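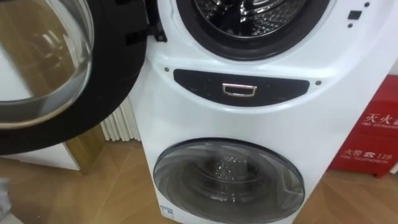

Top drum open, small drum shut with suds in it.

Home | Kitchen | Laundry | Workshop | Ask Skilis

What a laundry robot study taught me about loading the washer

I do love it when a research paper turns out to be full of housekeeping! The Løken group has been teaching a humanoid to do a full laundry round on a two-drum washer, and their write-up is the best thing I've read on the subject since my gran's notebook. They call the method Ikar. The robot learns each small job by itself (reach, pull, lift, drop, close) and only then learns to join them up.

They ran 163 loading attempts. At first it managed 46 clean ones in every 100, and most of the failures came down to where things had been put before it started. Moving the basket and the door did more good than weeks of extra training, and I've pinched the lot for my own utility corner.

Basket first. Stand it directly in front of the machine, close enough that your hand goes from basket to drum without a step. A basket with cut-out handles is easier to nudge along with a foot.

Open the door all the way. A half-open porthole drifts back and catches sleeves. The robot's wrist kept meeting it, and so does mine.

Two drums, two loads. Smalls and cloths go in the little drum, towels and bedding in the big one. Sort them in the basket before you bend down, with the little load on top.

Look through the glass before you touch a handle. Ikar has a separate check for water and foam behind the door, and it won't pull if it finds any. Very sensible! If you can see suds, leave that door alone and get on with the other drum.
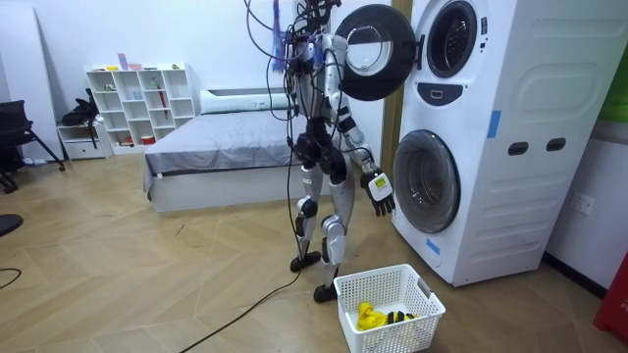 Reaching for the lower drum, with the basket in front.

Feel round the seal. The rubber round a front loader hides socks, so run a hand all the way round after every load, then wipe it with a dry cloth. The researchers added this as the last job of the round and I've done the same.

Mark your spot. Put 2 bits of tape on the floor where the basket goes. After a fortnight you won't need them, but the rest of the family will.

The paper also has a long section on folding, which I'm still reading (slowly, with tea). I'll put the towel part up in July.

Comments (3)

pegbag_and_co: Tried the tape on the floor. My teenager has put the basket on it twice now, so I'm calling that a result.

Idimport: Does the check through the glass work with tinted doors? Ours is so dark I need a torch.

marrowfat: Nearly an hour saved over the week by sorting in the basket first. More of the robot papers please!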